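Chapter 2
Villages That Make One Thing

In this chapter
What people mean by a craft village
How the founding stories work, and what they leave out
Who gets paid, and when
Reading a claim about "revival"

Key terms: putting-out, piece rate, founder legend, craft label, finishing

Most writing about craft villages tells the same story. A skill arrives long ago, usually with one gifted person. It passes from parent to child. It nearly dies out. Then it comes back, the houses get taller, and the young people stop leaving. You have read this story in airline magazines and on the backs of gift boxes. You may have read it in a government report. Before you read it again, it is worth asking who wrote it down first and what they were selling.

Take Fostside, a weaving settlement of 2409 people that will come up several times in this book. The sign on the main road says that blankets have been woven there for 300 years. The sign was put up by the market association. The oldest paper that mentions weaving in Fostside is a tax list, and it names two households with looms. It names far more households with goats. Were there other looms that the tax collector missed? Possibly. People have always had good reasons to hide a loom from a tax collector. But a missing record can't be used as proof of a busy trade, and the sign uses it that way.

The founder legend has the same trouble. In Fostside the founder is a traveling weaver called Jurnarov, who is said to have fallen ill on the road, been nursed by a widow, and taught her daughters the trade in thanks. It is a good story. A very close version of it is told in the next valley about a man who made combs. When two places tell one story about two different trades, the careful reader should suspect that the story traveled better than the skill did.

None of this means the weaving is fake. The cloth is real, and some of it is very good. What we should doubt is the neat line drawn from then to now. Trades stop and start. A village may weave for forty years, give it up when the price of wool climbs, and take it up again under a different buyer with different looms and different patterns. Later on, all of that gets called tradition.

The trouble with the word "handmade"

Rezaul Haque spent two winters in Fostside keeping a plain diary of who did what. His notes are dull to read and extremely useful. In one workshop he followed a single order of blankets from yarn to delivery. The yarn was bought ready spun and already dyed. The warp was set up by a hired man who went from house to house. The weaving was done on power looms in a shed behind the school. What was done by hand, in people's homes, was the finishing: trimming, edging, knotting the fringe, checking for faults, folding. The blankets were sold as handwoven.

When Haque asked the shed's owner about this, the man said that hands had touched every blanket. You can decide for yourself what that answer is worth. Buyers seem to accept it.

Finishing matters for another reason. It is the part of the work that is easiest to hide and cheapest to buy. It needs no shed and no machine. It can be done at nine at night by someone who has already cooked and put children to bed, and it is paid by the piece. In Haque's diary the finishers were nearly all women, and few of them appeared in the workshop's own count of its workers. The owner gave that count as 30. Haque's list of people who had handled the one order was more than double that.

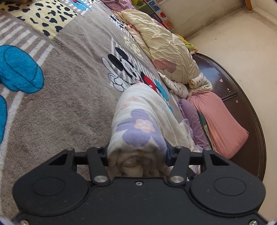
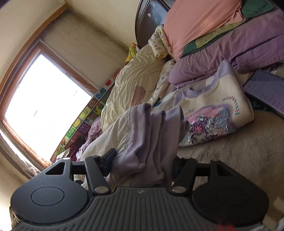
So when a report says that a craft "employs" a certain number of people, stop at the verb. Does it mean people with a steady wage? People who were paid at least once that year? Does it count the grandmother who knots fringe in December and does no paid work in July? Each choice gives a different village. The report will rarely tell you which choice was made, and the figure will be copied into the next report without the question being raised.

Who holds the label

A craft label is a mark that only approved makers may use. It is often described as a shield against cheap copies. It can be that. It is also a gate, and somebody stands at it. In Fostside the label was set up with help from a trading firm, Fesico, which paid for the printing and the first inspections. For several years afterward, most of the labeled blankets were sold through the same firm. Weavers outside the arrangement made the same cloth from the same yarn and could not call it by the name of their own village.

Adeyemi, whose essay is the first reading for this chapter, takes a kinder view. She argues that without a single strong buyer there would have been no label at all, and that a narrow gate is better than an open field full of copies. Her case is well made and you should give it a fair hearing. Notice, though, that her figures on rising income come from households inside the label. She does not say how the others did.

Before you go on

Find a printed or online account of any craft village. Mark each sentence that gives a date, a number of workers, or a claim about income. Next to each one, write down where the writer says it came from. Leave the space blank if the writer doesn't say. Bring the marked copy with you, as we will use it in Section 2.1, which starts with the tax list.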